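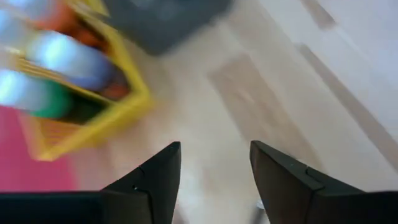

Someone wrote on the feedback slip last time that they still didn't see why a shop would ever want less stock on the shelf, and could I please go over it again before we move on. So that's where we're starting. Whoever you are, thank you, because I think half the room was wondering the same thing and I had gone through it much too fast.

Handout 3: Reorder points, safety stock, and why your gut is bad at both

Bring this one to section with you. I'll refer back to it when we do the Flurnum case, and the problem at the end is the one we'll start with.

Why not just keep a lot of everything?

I used to work the back room of a garden supply store, long before I taught anything, and my whole theory of inventory was "more." If a customer asked for it and we had it, good day. If we didn't, bad day. I ordered so that I would have good days. What I couldn't see from the back room was the money. Every bag of potting mix I was so proud of having was cash the owner had already paid out and hadn't gotten back yet, and she was paying interest on it. Some of the bags split. Some got old. And a whole wall of the room was full of tomato cages in October, which meant the bird seed had nowhere to go, and bird seed was what people wanted in October.

So when we talk about the cost of holding stock, we mean all of that together: the money tied up, the space, the insurance, the stuff that spoils or goes out of style, and the time somebody spends moving it out of the way to get at something else. The textbook rolls it into one yearly rate, a percent of what the item cost you. Fine for homework. In a real company people will argue with you about that percent for an entire meeting, and they'll have a point, so learn what goes into it.

On the other side is the cost of running out. This one is harder to put a number on. You lose the sale, sure. Maybe you lose the customer. Maybe they buy a different brand from you and you lose nothing at all! When you write up a case, tell me which of these you're assuming. I don't mind if you guess, I mind if you guess and don't say so.

Lead time

Lead time is how long you wait between deciding to order and being able to sell the stuff. Please read that again, because every year people write down the shipping time and stop there. Shipping is one piece. There's also the day the order sits in somebody's inbox, the supplier's own time to pick and pack it, and the time your own crew needs to unload, check, and put it away. I've seen a supplier get blamed for a late item that had been sitting on the customer's own dock, still wrapped.

In the Worano case (the one with the bathroom fixtures) the lead time is 2 weeks. Keep that in your head for the next part.

The reorder point

The reorder point is a trigger. When your stock drops to this level, you place an order. It doesn't tell you how much to order, only when. I'm putting that on a line of its own because it's the most common mistake on the midterm:

Reorder point = WHEN. Order quantity = HOW MUCH.

The basic version is easy. Take what you expect to sell per week, multiply by the lead time in weeks, and that's what you'll go through while you wait. If demand were perfectly steady and the truck always came on time, you could order at exactly that level and the new boxes would show up just as the last old one went out the door.

Demand isn't steady, and you know what trucks are like. So we add safety stock on top:

Reorder point = (weekly demand x lead time) + safety stock

Also, and I'll say this in class until you're sick of it, compare the reorder point to your inventory position and not to what's on the shelf. Position means what you have on hand, plus what's already on order, minus anything you've promised to customers and haven't shipped. If you look only at the shelf you'll reorder on Monday, panic, and reorder again before the first order even lands. (I did this with bird seed. We had bird seed until spring.)

Where safety stock comes from

Two things push it up: demand that jumps around, and lead times that jump around. People remember the first and forget the second. An item that sells in wild bursts but arrives the next morning needs very little cushion. A nice dull item with a supplier who ships whenever they feel like it can need a big one.

The third thing is a choice, and the choice is yours. How often are you willing to run out? The service level is just your answer to that, and it gets expensive near the top. Going from okay to good costs a little extra stock. Going from very good to nearly perfect costs a lot, and if your boss says "we never want to run out of anything," your job is to show them the bill.

In the Jalali case you'll see a company that used one service level for every single item it carried, from the best seller down to a hose washer that sold a few times a year. Read it with that in mind and think about which items deserve the money. We'll sort them into A, B, and C groups in class, so I won't do it for you now.

A worked one

Let's stay with Worano. One faucet sells 2,066 units a week on average. Lead time is 2 weeks. So the demand you expect during the wait is

2,066 x 2 = 4,132 units

That's your reorder point with no cushion at all. If you order at 4,132 and sales run even a bit hot during those 2 weeks, you're out. With demand that's equally likely to land above or below the average, you'd be running short in half of your order cycles, and most people find that number upsetting when they first see it. Good. It should be.

Now say the manager wants safety stock equal to half a week of sales. Half of 2,066 is 1,033, so

4,132 + 1,033 = 5,165 units

Is half a week the right amount? No idea! It's a rule of thumb, and the manager picked it because it felt okay. To do better we need to know how much sales vary from week to week, and that's what the spreadsheet is for. Get the weekly sales column, find the standard deviation, and bring it with you. We'll use it to work out what service level that half week really buys.

Try it the other way too. Suppose the supplier slips and lead time goes to 3 weeks. Demand over the wait becomes 6,198, and the old trigger of 5,165 doesn't even cover an average stretch. Same faucet, same customers, one more week on the calendar. I'd like you to be able to explain that to somebody who hates math.

A word on the software

Some of you asked if you could just let Vollix figure it out. You can, and at work you probably will. It'll happily give you a reorder point for every item on the list. But it takes the lead times you typed in when you set the thing up and it trusts them forever, and it can't tell a slow month from a month when you had nothing to sell. A stockout shows up in your sales history as low demand. Feed that back in and the system tells you to carry less, so you run out again. Check your history for gaps before you trust any forecast built on it.

For section

Read the Flurnum case through to the end, including the appendix with the supplier table, and skip the part on discounts, which we'll get to with order quantity. Then do this on one page, handwritten is fine:

Pick any item in the Flurnum table. Work out its reorder point with no safety stock, then with half a week of safety stock, then with the lead time one week longer. Write a few plain sentences on what changed and which number you'd defend to the owner.

Show your units. If you write "5,165" with nothing after it I'm going to circle it and ask "5,165 what?" in the margin, and you'll be annoyed with me. Spreadsheet questions go on the course board so everyone can see the answers, and I check it most mornings before 9.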